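Cooking for One After Sixty — speaker notes
Cludley library talk, second half

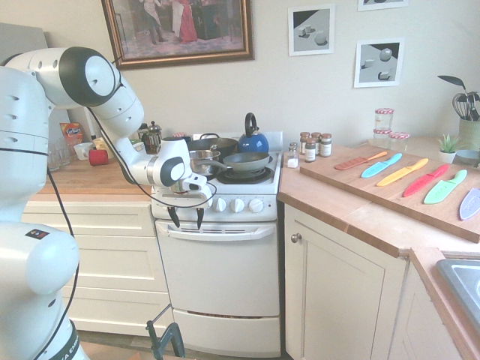 Welcome everybody back, and let them get settled with their tea before starting (the urn is slow, so give it a good 4 minutes).

Begin with my mother's lentils. She fed seven of us out of one pot, and when I first lived alone I went on making that same pot for years — and eating it till Thursday! Pause here, people usually have a story of their own and it's lovely to hear a couple.

Then on to halving recipes. Spices don't halve neatly, so taste as you go. Mention that Jayanthi Chowdary freezes her soup in muffin tins, two to a bowl, and pass her card around.

Eggs next. Don't rush this bit, last September I skipped the omelet and got told off for it.

Handouts are on the chair by the door. Ask Ilango to bring up the lights before questions.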